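Catalogues fragmentés : pour un droit à la continuité des œuvres

La disponibilité d'un film en ligne dépend aujourd'hui de contrats que le public ne lit jamais. Un abonné qui commence une série en septembre peut la voir disparaître avant le dernier épisode, sans avis préalable et sans remboursement. La plateforme Wurkum a ainsi retiré 173 titres de son offre en un seul trimestre; 17 d'entre eux n'étaient proposés par aucun autre service.

Il ne s'agit pas de contester la territorialité des droits. Elle finance une part importante de la production indépendante, comme le rappelle Farzana Kanagaratnam dans sa note sur les préventes. Mais ce principe a été conçu pour des salles et des chaînes, et son application mécanique aux catalogues numériques pénalise d'abord les cinématographies les moins exposées.

Deux obligations simples paraissent raisonnables : l'affichage de la date de fin de droits sur chaque fiche, et un préavis de retrait de 13 semaines. Le distributeur Motitz pratique déjà la première -- à la satisfaction, semble-t-il, de ses ayants droit.
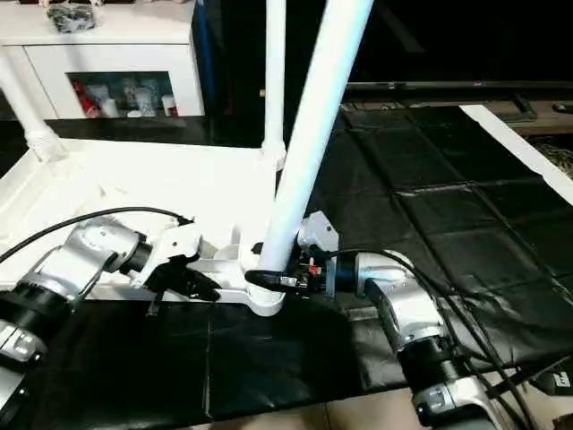

Deux bras robotisés près d'une structure blanche à pieds tubulaires.

Reste la question du contrôle. Une autorité indépendante, saisie par les abonnés, devrait pouvoir publier la liste des manquements -- y compris pour les services établis à l'étranger.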